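Quiénes somos

Prulteo asesora a empresas que se plantean comprar robots. No vendemos equipos ni cobramos comisión de quien los fabrica, y desconfiamos de cualquier presupuesto que quepa en una página. El último que revisamos, para Lachance, olvidaba 1.133 euros de pinzas de repuesto y la formación del personal – lo de siempre.

Pedimos tres ofertas y una prueba con la tarea real, aunque sea tan poco lucida como doblar camisetas. Si a los nueve meses los números no salen, aconsejamos esperar.
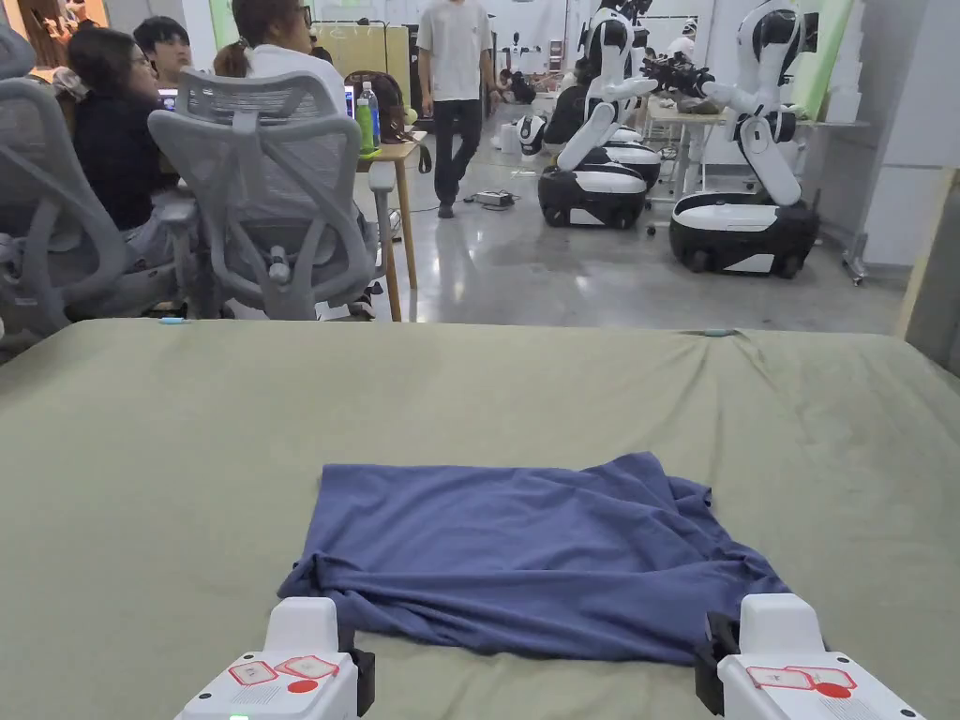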